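Boosters, night trains and a very long form
2021-12-07
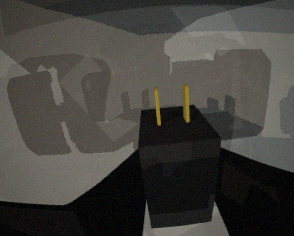 So the rules have changed again, and if you've been following along since November you'll know this is the third time since I booked my ticket to Irkau. I had a whole folder ready. Vaccine card, hotel letter, the little printout with the square code on it. Now they also want a test taken the day before you cross, and it has to be the lab kind, which the pharmacy on my corner doesn't do.

I'm not against any of it, just so we're clear. I got my booster as soon as they'd let me have one (sore arm, one very lazy afternoon, fine after that) and I wear my mask on the tram even when half the car doesn't. What wears me out is finding out about things from a press conference at dinnertime and then spending the evening trying to figure out whether they apply to me.

The health minister was on for almost an hour last night. I caught maybe two thirds of it. Masks are back in shops and on platforms, restaurants close early, and indoor events over 2000 people are off until further notice. Somebody asked about schools and got a very long answer that I don't think had a yes or a no in it anywhere. The regional number was 2976 new cases, up from 2065 in the last update, and he read both of them out very slowly, like he wanted us to write them down. I did write them down, on the back of the gas bill!

My friend Dace Eglītis works at the town hall in Skeltisel and she's been on the phone line there all week. She says the calls are nearly all the same: can my mother still come, does my recovery certificate count, what happens if my test result shows up while I'm already on the train. That last one was going to be my question too, so I felt a bit less silly. Her answer was that the conductor will look at the result and the time on it, and if there's no result you get off at the border station and wait. In December. With your suitcase.

The form itself is 6 pages. You have to list every place you've slept for two weeks, and it won't take "home" as an answer, you have to type the full address each time. It also logged me out twice - save as you go, please learn from my pain.

Obed Annan left a comment on my last post asking if the walk-in site at the old Maldonado building is still running. It is, but only in the mornings now, and the line was out to the bus stop when I went by. Bring gloves and something to read. If you can get yourself to Clumosari, a neighbor of mine was in and out of the clinic there before her parking ran out, and they had both kinds of vaccine that day.

As for me, I'm keeping the ticket for now. It can be changed up to the evening before for a small fee, and my sister has already bought the goose. I have a lab appointment penciled in and I'll post again once I've heard whether they can turn it around in time.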